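3.2 Collection practice at the two sites

Household electronics reach the Durimora and Pandthorpe drop-off points by different routes. At Durimora, residents bring items to a fenced yard beside the bus depot and hand them to an attendant, who writes the item type and weight on a paper slip. Pandthorpe uses unattended bins outside two grocery stores. The bins are emptied once they are full, and sorting takes place later at the town works building. This difference matters for the results in Section 4, as item-level records exist only for Durimora, while the Pandthorpe figures are weights per bin.

Small items dominate at both sites. Phones, chargers, remote controls and toys make up most of what is handed in, and large items such as televisions go through a separate curbside service that we did not study. Gumede and Du Plessis found a similar pattern in their earlier work on Dlamini, where people held on to broken devices for years before parting with them. Our interviews point the same way. Of the 140 households we spoke to, 99 said they had at least one broken device stored at home - usually in a kitchen drawer or a closet. The most common reason given was that they did not know where to take it. Worry about personal data came second.

Items accepted at either site are sorted into three streams: reuse, parts, and shredding. The reuse stream is small and depends on whether a charger came with the device. The parts stream covers items with boards or displays that can be sold on their own. Circuit boards are the main source of value here, and the price paid depends on the grade of the board and on how much other material is still attached to it. Boards are set aside one by one in trays (Figure 3), while casings and cables go straight to bulk containers.

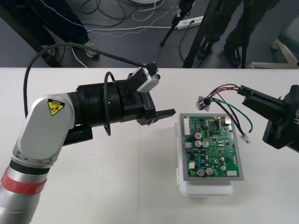
Figure 3. Green printed circuit board in a white plastic tray.

3.3 Interviews and coding

Interviews were carried out in January by Charmaine Coetzee and Anel Joubert, who visited households on 35 streets drawn from the town registers. Streets with fewer than 7 occupied homes were left out of the draw. Each interview followed the same short guide and was held at the door or in the kitchen, as the resident preferred. No recordings were made. Notes were typed up the same evening and checked by the second interviewer.

Answers to the open questions were coded by hand. The first code list came from the Podov survey of storage habits, which we shortened after a trial on the Durimora notes. Two codes, "too much trouble" and "too far away," were merged when we found that residents used the phrases for the same thing. Precious Evangelista coded the full set, and Joubert coded a subset separately. Where they disagreed, the case was discussed and the agreed code was kept.

Residents who rented were harder to reach than owners, and our sample leans toward older people who have lived in the same home for a long time. We return to this point in Section 5.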